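3.2 Sources and coding of artist biographies

The second part of the study looks at how working DJs and music entrepreneurs are presented in the short biographies that accompany bookings. We collected 60 biographies from the public pages of Skollum, a booking agency, and Drestel, a directory that lets performers write their own entries. Half came from each source. Biographies shorter than 100 words were left out, as were entries for groups with more than two members.

Each text was split into statements, and each statement was given one code for the kind of claim it made: musical work, business activity, community or charity work, awards, training, or personal history. Where a sentence made two claims, such as a residency and a record label started in the same year, it was split. Hoi-yan Ng and Kwan-ho Lo coded all of the texts separately. Differences were settled in discussion with Maricica Ilie, who had not read the biographies beforehand. Most differences concerned the line between business activity and community work — for example, whether a paid workshop series for young producers belongs under one or the other. We placed paid teaching under business and unpaid teaching under community work.

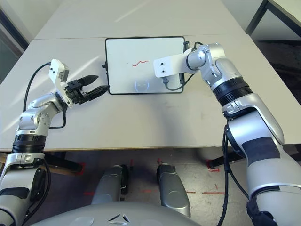
Figure 2. A framed whiteboard lying flat on a table, with a short wavy line in red marker.

Agency biographies put musical work first far more often than directory entries did. On Skollum, the opening statement usually named a venue, a tour or a radio show. On Drestel, performers tended to open with a list of roles, and the word "DJ" was often second or third in that list, after "founder" or "curator." This agrees with Liao's earlier reading of festival programs, in which performers who wrote their own text gave more space to work done away from the stage.

Charity work appeared in both sets but was handled differently. Agency texts mentioned it near the end, in a single sentence, and seldom named the organization. Directory entries gave it a paragraph of its own and often tied it to the performer's home neighborhood. Awards followed the opposite pattern and were named in full by the agency.

To see whether readers notice these differences, Shu-fen Yuen prepared shortened versions of four biographies with the order of statements changed. These were used in the reader survey, which was run through Gellum and is reported in Section 4. Names of performers and venues were replaced in all four texts, and the wording was otherwise kept as published.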